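4.2 Key sorting

The Gorham task set covers household chores that call for two arms and fine contact. Of these, handling tagged keys on split rings remains the hardest for the Priren controller. A ring must be pinched at its wire, and the tag swings whenever either arm moves.

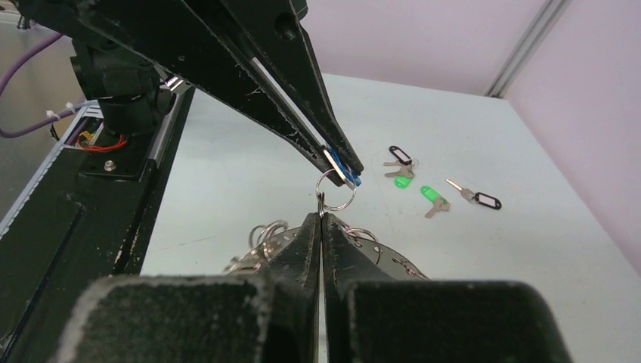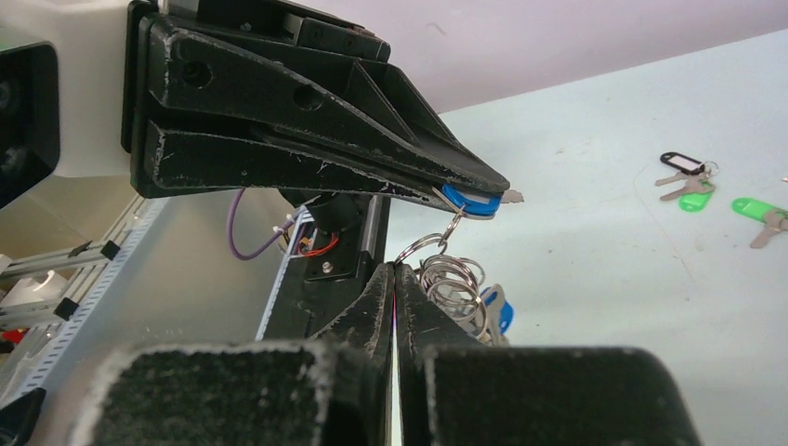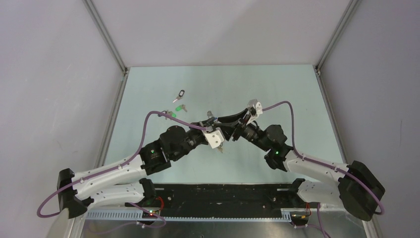
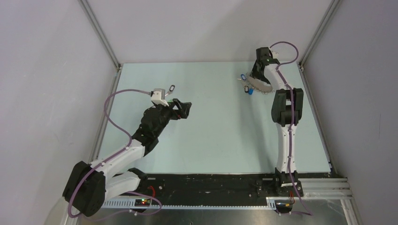
Figure 4. Two-arm work with keys, seen from gripper level (first and second) and from a fixed viewpoint (third and fourth).

Over 80 trials, the controller completed 63. The Dierckx baseline completed 62 of 80, a difference too small to support a ranking. Neither result suggests that the chore can yet be left unattended.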